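4.3 Greifer im Vergleich: Probelauf am Regal

Die Werte im Datenblatt stammen vom Hersteller. Wer sich darauf verlässt, ist selber schuld - also vor der Entscheidung zwischen Plonine und Tokell beide Greifer selbst testen.
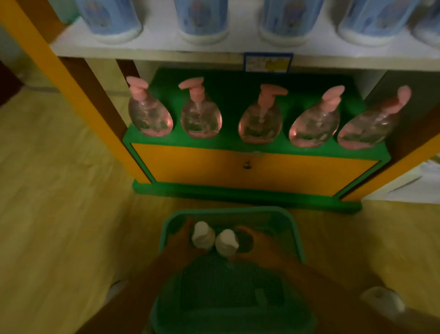 Der Probelauf setzt voraus, dass der Arm nach Abschnitt 4.1 referenziert ist und die Kopfkamera ein Bild liefert.

1. Steuerung Cumosham einschalten und Profil 151 laden. Das Profil »Auto« erkennt angeblich jeden Greifer. Bei uns hat es den Tokell zweimal für einen Sauger gehalten.

2. Greifkraft auf die niedrigste Stufe setzen. Pumpflaschen immer am Körper fassen, nie am Spender.

3. Zwei kleine Flaschen nebeneinander in einen Korb stellen und einzeln herausheben lassen. Je Greifer 7 Durchgänge, Fehlgriffe notieren.

4. Denselben Ablauf einmal von Hand vormachen und die Kopfkamera mitlaufen lassen. Erst im Vergleich sieht man, wie viel Platz die Finger neben der Flasche brauchen.

5. Greifer wechseln, Schritte 2 und 3 wiederholen.

Hinweis: Durchsichtige Behälter gesondert prüfen. Die Tiefenmessung der Quansah-Kamera ist dort mit Vorsicht zu genießen, auch wenn der Prospekt etwas anderes verspricht.

Achtung: Bei Fehler 1097 nicht einfach quittieren. Not-Halt drücken, Finger von Hand öffnen, Kabel am Handgelenk prüfen.

Die beworbenen 3000 Zyklen ohne Nachjustieren haben wir nicht nachgestellt. Bis dahin gilt: Nullpunkt vor jeder Schicht kontrollieren.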